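三月 下午两点到收工
遥操作示教，编篮搬移任务，Olham 工位

上午把主从臂的零位重新对过一遍。昨天收工时从臂第四关节有偏差，主臂回中以后从臂还往左歪一点，肉眼能看出来。重新标定以后正常。标定文件存在 Peker 的公共目录下，旧文件没有删，改了后缀，要回退的话直接换回来就行。

今天的任务是用遥操作示范搬篮子：从臂下到篮子旁边，夹住篮壁，抬起，平移到桌子另一侧，放下，松开，退回起始位。起始位沿用上个月那组关节角，没改。

计划录 16 条，分两批，每批 8 条。第一批用原来的主从比例（一比一），第二批把平移比例降到一半，旋转不变。想看的是降比例之后接近篮子那一段是不是能稳一点。

第一批记录

头两条作废。第一条是我踩脚踏板踩早了，录制开始时主臂还没拿稳，前面有一段乱晃。第二条夹到一半篮子转了个角度，夹爪只咬住边上一点，抬起来就滑掉了。滑掉的那条没有删，单独放在失败目录里，Valdovinos 那边做失败检测可能要用。两条都补录了。

补录以后第一批齐了。普遍的问题是接近段太慢，快碰到篮子的时候操作的人会停下来看画面，停顿有长有短。停顿在数据里就是一串几乎不动的动作，以前训练时吃过这个亏，策略学会了在篮子前面发呆。之前的处理办法是后期按速度阈值裁掉，但裁完以后夹爪闭合的时机容易对不上，所以这次还是想从操作上解决。

停顿的原因主要是腕部相机离得太近以后看不出深度。手指贴近篮壁时，篮子占掉画面一侧，编纹又是重复的，很难判断到底碰上没有。后来发现看桌面上的影子有点帮助，但影子跟灯的位置有关，换工位就不一样，不能写进操作说明里当标准做法。

另外主臂的力反馈今天是关着的。开着的时候接触瞬间手上有抖动，会传到从臂，录下来的轨迹很毛。滤波参数调过几组，还没有满意的。先关着录，接触靠看。

第二批记录

比例改成一半以后，手上要走的距离变长，从起始位到篮子旁边中途需要用离合重新摆一次手。离合松开再接上的那一下，从臂会有很小的跳动，回放时放大看曲线能看到。录到第 3 条时我把接上之后的插值时间加长，跳动基本没有了，代价是接上以后手感发黏，要适应一下。

接近段确实稳了，停顿也短。但整条时间拉长，主要长在平移那一段，平移本来不需要那么细。比较合理的做法应该是远处用一比一，靠近以后再切到一半，用脚踏板的第二档来切。现在脚踏板第二档是空的，软件里留了接口，明天接上试。

第二批有一条录到放下的时候网络卡了一下，腕部相机缺了几帧，关节数据是全的。对齐脚本会报警，但不会自动丢弃，要手动标。已经标了。

数据检查

回放了全部轨迹，只看了腕部视角和关节曲线，外部相机的还没看。初步印象：

夹持位置偏低。大多数都夹在篮子下半部分，原因是从臂进来的角度偏低，操作时顺手就夹了。位置低的话抬起来篮子容易往外倒，成功的几条也有晃。下次示范时应该有意识地抬高一些，或者把起始位的末端高度往上改。倾向于改起始位，靠人记着容易忘。

手指进入的方向太一致。几条叠在一起看，接近方向差别很小，篮子的摆放位置虽然每次挪过，但挪的范围不大，而且总是在机械臂的同一侧。这样训出来的策略换个位置大概率不行。Clukard 那套摆位表可以直接拿来用，按表上的格子放，每格录同样的条数。

桌面要擦。腕部视角里能看到小黑点，对这个任务应该没影响，不过以后要做小物体的话会误检，养成开录前擦一遍的习惯。

手拖示教对照

快收工时顺便试了直接用手拖从臂示教，重力补偿打开，人站在旁边扶着末端走。优点是接触感觉直接，碰没碰到篮子手上马上知道，没有停顿。缺点是手和袖子会进腕部画面，这种图像不能拿来训练，只能取关节轨迹，再让机械臂自己重放一遍，重放时重新录图像。重放的前提是篮子放回原位，差一点就夹偏。试了 2 条，一条重放成功，一条夹空。

夹空的那条对比了一下，篮子放回去时转了方向。编篮不是很圆，转一下篮壁的位置就变。如果要走手拖加重放这条路，得在桌上做定位，比如贴角标，重放完再撕掉。麻烦，暂时不作为主要方案，只用来给接触段提供参考速度。

待办

脚踏板第二档接比例切换，切换时同样要加插值，不然会跳。
起始位末端高度上调，调完重新存一份关节角，文件名写清楚。
按 Clukard 的摆位表重录一批，先用新的切换方式。
看外部相机的视频，重点看抬起时篮子晃动的情况。
力反馈滤波另开一页记，先不和采集混在一起。
失败目录里的那条补上标签，写明是滑脱。

遗留问题：夹爪闭合信号现在是开关量，主臂扳机按到底才触发。示范时没法做到先轻轻贴住再夹紧，所有轨迹都是一下子闭合。篮子还能凑合，换成软一点的东西肯定不行。扳机本身能输出连续值，要改的是从臂侧的驱动，看下周有没有时间。

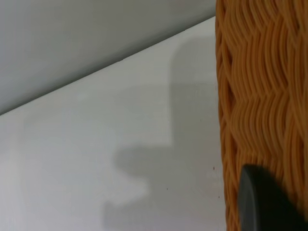 腕部视角，手指在编篮下部，左侧桌面为阴影。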